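Amaral Artificial Tulips and Filler Stems: Four Weeks on the Table
Reviewed by Anisa Hartono 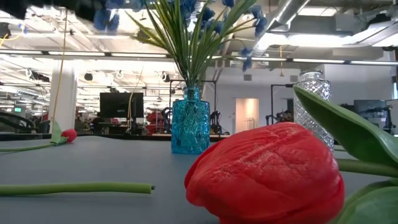
What I bought

I ordered the Amaral tulips in red and one spray of the blue filler from the same seller. The tulips come as single stems. The filler is sold as one piece, with grassy leaves and small blue blossoms on the same base. Everything arrived in a flat carton with paper between the layers.

The stems were bent to fit the box, and the leaves were pressed against them. This is normal for artificial flowers, but it means you should not plan to open the carton ten minutes before guests arrive. Give it an evening.

I paid for mine. The seller did not know I was going to write about them.

The tulip heads

The big red head is the best part of the set. It is a closed bloom, and the petals have ridges and creases in the surface that break up the color. Plain smooth petals are the thing that gives most fake tulips away, in my opinion, and these do better than most. They do have a shine along the curves. In a room with strong overhead light you will see it, and from a chair close by you will know the flower is not real. From the doorway I think it passes.

The smaller head is less convincing. It is rounded and simple, and I would keep it toward the back of an arrangement or use it where it is half covered by leaves. Saodah Tambunan, who shares the front desk with me, liked the small one better and said the large one was too heavy for a narrow vase. She has a point about the weight. In a light vase, a big head on a long stem will pull to one side unless you push the stem all the way down.

Leaves and stems

The broad leaves are good. They are smooth, paler along the midrib and darker toward the edges, and they hold a curve when you bend them by hand. I had to reshape two of mine because they had curled in the carton, and both stayed where I put them.

The stems are a plain green tube. The listing does not say how long they are before trimming, and it should. Mine were too tall for the vases I own. Regular scissors only dented them. A small pair of wire cutters from the hardware store worked on the first try. Hold the stem against the inside of the vase before you cut, then leave a little extra. You can always take off more.

The cut end is not pretty. In a colored vase it does not matter much, but in clear glass you may see it. I put a few glass beads in the bottom and stopped thinking about it.

The blue filler

I nearly left this out of the order, and I am glad I didn't. The long thin leaves fan up and out by themselves, and the small blue flowers sit on slender stems near the top. It needed very little shaping. I pulled a few of the leaves farther apart and left the rest alone.

My one complaint is that it spreads wide. On a narrow shelf it will brush against whatever is next to it. On an open table it is fine.

Which vase to use

I tried the flowers in two pieces of glass. The first is a turquoise-blue bud vase with a raised diamond and teardrop pattern, a narrow neck and a slightly flared rim. The narrow neck holds the filler upright with no foam or tape, and the pattern hides what is going on inside. The blue also goes well with the blossoms. If you buy the filler, I would look for something in this shape.

The second is a clear cut-glass bottle with a faceted diamond pattern and a short neck. It is the nicer object of the two, and it catches a lot of light, but I never found a good use for it with these flowers. Next to the blue vase it looks good with nothing in it, so that is where it stays.

Wide vases do not suit this set. The stems slide to the rim and lean there. You would need more tulips than I bought to fill one.

Cleaning

Dust shows on the leaves before it shows on the petals. I wipe the leaves with a barely damp cloth and use a soft paintbrush on the blooms. The creases in the large head hold dust, so go along them with the tip of the brush. I have not put any of it under the faucet and the care card says not to.

No color has come off on the cloth so far. I can't speak to fading yet, as the table gets no direct sun.

Compared with the Nekelum tulips

Hafiz Halim lent me his Nekelum stems for a week. Their petals are softer to the touch and have less shine. The leaves are thinner, though, and went flat again each time I bent them. For a low bowl where you mostly see the blooms, I would take Nekelum. For tall stems in a bud vase, I would take Amaral.

Good points
Texture on the large petals
Leaves keep their shape
Filler needs almost no work

Bad points
Shine under bright lights
Small head looks plain
Stem length not given in the listing
Needs wire cutters

Rating: 4 out of 5

I plan to order more of the large red heads in April and skip the small ones, if the seller will still let me pick.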